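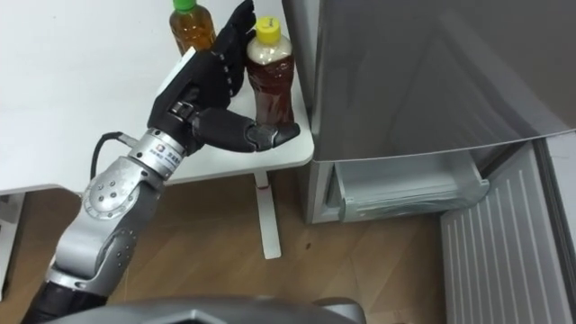 The Cold Tea Problem

By Frida Bundgaard

Tea that has been brewed, sweetened and sealed in plastic keeps its color far longer than it keeps its flavor. Bergþóra Arnardóttir has spent most of her working life on that gap. She runs the tasting bench at Panen, a small bottler with 3 black teas and a roasted green in its range, and she stores her reference bottles the way customers do: on a kitchen table, in a refrigerator door, in a car.

The table samples fade first. At room temperature the top notes go within weeks, and what remains is tannin and sugar. Refrigerated bottles hold up better but can turn cloudy. The haze is called tea cream, a loose bond between caffeine and polyphenols that forms as the liquid cools. It is harmless and clears on warming.

"People pour it down the sink," Arnardóttir says. "We get letters."

Freezing is a different matter. Water expands by nine percent as it turns to ice, and a bottle filled to the neck has no room for it. The base bows out, the bottle no longer stands straight, and the cap seal may lift. Gunhild Mikkelsen, who buys for the Ellora cafés, tells her staff to pour off 45 milliliters before a half-liter bottle goes into the freezer drawer, and to lay nothing on top of it.

Cap color is no guide to any of this. Bottlers use yellow, green or whatever the closure supplier has in stock to separate one blend from another on the line, and there is no shared code — a green cap may sit on a black tea. The date on the neck is more useful.

Once opened, a bottle belongs in the refrigerator and should be finished in 3 days. Unsweetened tea spoils on much the same schedule as sweetened.

Panen's next storage trial starts in February, with 150 bottles.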